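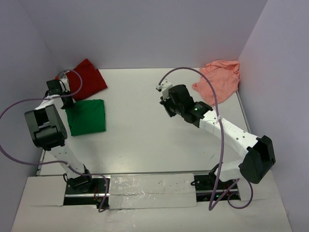 I paid $32 for the Jumow folding table, mostly to stop doing laundry on the bed. It went together in an evening with 2 leftover screws, which I have chosen not to think about.
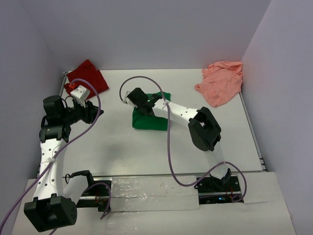
Folding on it is fine. The top is matte, so a T-shirt stays where you put it. White does make every bit of lint a feature, though a green cloth folded into a square looks almost professional on it. The salmon shirt still looks like a salmon shirt in a heap. 5 stars for the table, fewer for me.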